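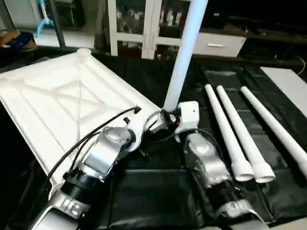

Fleter Shore Dives is my dive log, typed up from wet notes into a plain CSV so other people can use it. It covers 65 shore dives at six sites, mostly Wallisix Cove, Bogale Point and the old pier at Derton, and I've tried to keep everything a person would want when planning a swim out from the beach (entry, exit, depth, visibility, surge, what was growing, what was swimming). If you want to keep a log like this yourself, get a table for the parking lot! A white plastic one with those molded ribs crossing in an X on the underside is fine, and the long pole legs keep your slate and pencil up out of the sand. I wrote half of this file leaning on one in a dripping hood.

What's in the folder

dives.csv – one row per dive, the main thing
sites.csv – one row per site, with parking and entry notes
critters.csv – sightings, linked to dives by dive_id
notes.txt – my longer ramblings, lightly cleaned up

The columns in dives.csv

dive_id: a plain running number. I skipped a few when I scratched dives on the beach, so don't panic about gaps.
site: the short name, spelled the same way as in sites.csv.
month: month and year only. I didn't always write down the day, and I'd rather leave it out than guess.
max_depth_ft: from my computer. I'm a shallow kelp person, so don't come looking for walls.
vis_ft: my own estimate, see the grumbling further down.
bottom_temp_f: filled in for 26 dives. Before that I had a computer that didn't show temperature, and "brr" isn't a number.
surge: none, some, lots, or no thanks.
entry: sand, rock or stairs. Derton is always stairs, and the stairs are always slippery.
buddy: yes or no. No names in this file, and please don't try to work out who they are from notes.txt.
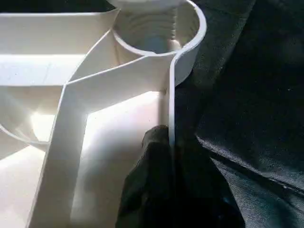

White plastic organizer with its round holder.

How I collected it

Slate first, then a paper logbook at home, then the spreadsheet. The last step happened in one enormous typing session that finished in April 2018, so any typos are probably all from the same tired evening. I went back over every row against the paper book afterward and fixed what I could find. Where my handwriting beat me, the cell is blank. A blank never means zero! If I looked for something and didn't see it, critters.csv says "none seen".

Fish names are the everyday ones local divers use. Juvenile rockfish all go under "rockfish, small" and I'm sorry to everyone who can tell them apart. Nudibranchs are better – I love them and I look them up – but I'd still treat anything marked with a question mark as a nice story.

Things to watch out for

I dive when it looks good. That means the log makes Bogale Point seem like a swimming pool, when really I just turned around and bought breakfast on the rough mornings. Please don't average vis_ft and tell people that's what the water is like.

The winter rows are thin too. Wallisix Cove has a decent run through the year, but the other sites are mostly late spring and summer, with May far ahead of everything else (kelp, light, no crowds yet).

And the entry notes get old fast. Sand moves, railings rust, a trail washes out. Check with somebody who was there lately before you lug a tank down a cliff on my say-so.
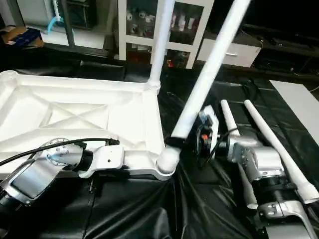
Zewditu Tufa wrote after reading an early copy that vis_ft should really be two columns, one for the top and one for the bottom, as Derton can be pea soup for the first stretch and lovely underneath, and a single number hides the part a diver cares about.

Fair point, and I agree. I can't go back and make up the old readings, so vis_ft stays as it is and means "at the bottom, looking sideways". New dives will get vis_top_ft as well, and that column will be blank for everything in this release.

Using it

Do what you like with it, for free, including classes, club newsletters and maps. A credit to Fleter Shore Dives would be sweet. Please don't use it as a safety guide.

If you spot a mistake, send me the dive_id and what looks off. Logs from the same beaches are very welcome too, even messy ones – just keep your buddies' names out, and tell me whether your depths are in feet or meters.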